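Search this site Enter keywords Go

Stripping a Dell tower for parts and service

Dec 6, 2020

The order of work on a used tower matters more than speed. At the Zurkcombe bench, where Valeriano Villanueva writes the teardown sheets for refurbisher Bordale, every desktop goes on its side before anything is unscrewed. Mains lead out, power button held for 4 seconds, side panel off and laid flat with the inner face up. Moulded guides on the inside of a panel break if they carry its weight. 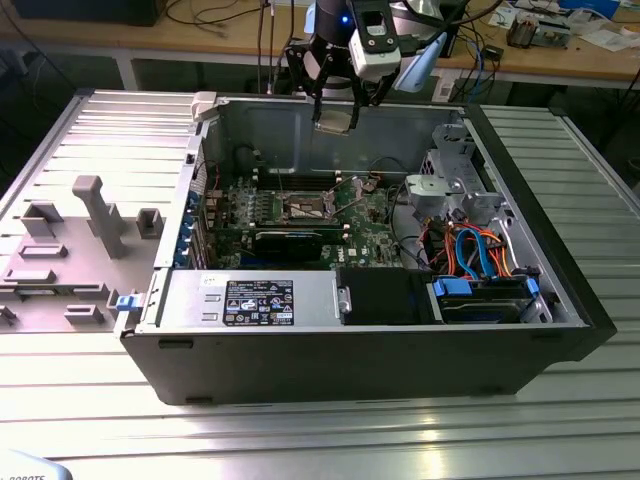

The sheets divide the interior into zones. Expansion cards form the first, drives the second, power supply the third. The processor and its socket are treated separately, as most of the avoidable damage happens there. Bordale logged 40 rejected boards last year and attributed 18 of them to bent socket contacts.

Heatsinks are removed with the screws slackened in a diagonal sequence, half a turn at a time. Old thermal compound can hold the base to the processor, and a straight pull puts the load on the retention bracket. Villanueva specifies a slight twist first, then a lift. Residue is cleared with isopropyl alcohol and a lint-free cloth, working inwards from the edges.
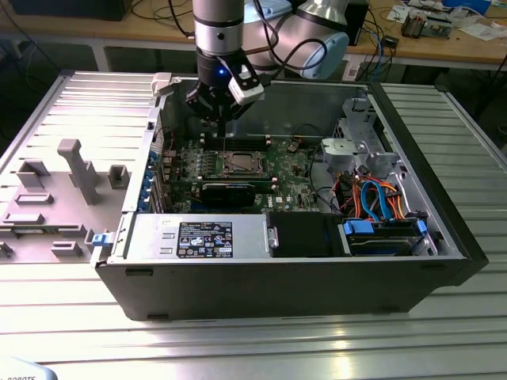 Memory is simpler. Both latches are opened fully and the module is drawn out by its ends. Modules go into antistatic trays in slot order, so that a fault found later can be traced to a position on the board. The Kernari trays used at Zurkcombe hold one machine's worth each, and the lids are marked with the job number.

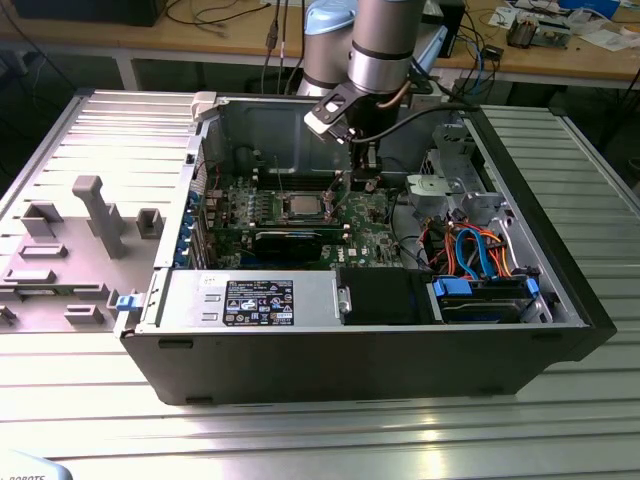 Coloured fittings save time on a service bench. Manufacturers use them to mark parts intended to be released by hand, and a technician new to a chassis can work out most of it from colour alone. On this Dell the column of clips along the expansion slots is blue, and so are the plastic carriers on the drives. Carriers should be eased out only after the data and power connectors are off. Pulling on the cable itself loosens the connector shell.

The power supply comes out last. Its label is copied to the job sheet before removal, and the unit is then tested on a Nair load tester for 2 minutes at nearly full rated output. Units that drift outside tolerance are scrapped unopened.

Search Clear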